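What Is a Birth Chart?
An explainer for readers aged 8 to 12
2018-01-30

People have looked up at the night sky for a very long time. Some of them thought that the planets had something to do with what happens to us. That idea is called astrology. A person who practices it is called an astrologer.

Astrology is easy to mix up with astronomy. Astronomy is the science of stars, planets and space. Astronomers measure things and test their ideas. Astrology is a set of old beliefs about what the sky means. When scientists have tested those beliefs, they have not found that they work. Many people still enjoy astrology, and it is part of history, so it helps to know what the words mean.

A birth chart is a map of the sky for the moment a person was born. It is drawn as a circle. The circle is split into 12 equal parts, one for each sign of the zodiac: Aries, Taurus, Gemini and so on, all the way to Pisces. Each part is 30 degrees wide, and 12 times 30 makes 360 degrees, a full circle.

To draw the chart, an astrologer needs to know the date, the time and the town. The town matters because the sky looks different from different places. A baby born in Dralbridge and a baby born at the same minute in Plavska, far to the east, would have the same Sun sign. The sign coming up over the horizon could be different, though. That one is called the rising sign.

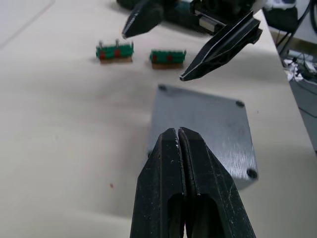
Next come the planets. The Sun and Moon are called planets in astrology, even though the Sun is a star and the Moon goes around the Earth. Each one is marked on the circle with a small symbol. The Sun's symbol is a ring with a dot in it. The Moon's is a crescent.

The Moon moves fast. It goes through a whole sign in a little more than 2 days. The Sun takes a month. Pluto is so slow that it can stay in one sign for many years, so everyone in your class probably has it in the same place.

Long ago, working out a chart took a lot of arithmetic. Astrologers used printed books full of numbers called an ephemeris (say it "eh-FEM-er-iss"). An ephemeris lists where each planet is on each day. The library in Andberg has an old one with 1,464 pages. Today a computer can do the same work in a moment.

When the planets are on the chart, the astrologer measures the angles between them. These angles are called aspects. Two planets in the same spot are in conjunction. Two planets on opposite sides are in opposition. If they are 90 degrees apart, it is a square, and if they are 120 degrees apart, it is a trine. Astrologers say that a trine is easy and a square is difficult.

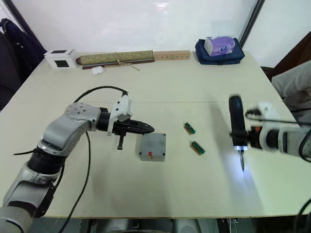

Aldo Donati wrote to ask whether twins have the same chart, and if they do, why his cousins are so different from each other. Twins born a few minutes apart have charts that are nearly the same. Their lives can still turn out very differently. Scientists point to this when they say that charts do not tell us what a person will be like. Astrologers often answer that even a few minutes can change the rising sign.

Words to know

Zodiac: the band of sky that the Sun, Moon and planets seem to move through.
Ephemeris: a table of where the planets are.
Aspect: an angle between two planets on a chart.
Rising sign: the sign coming up in the east when someone is born.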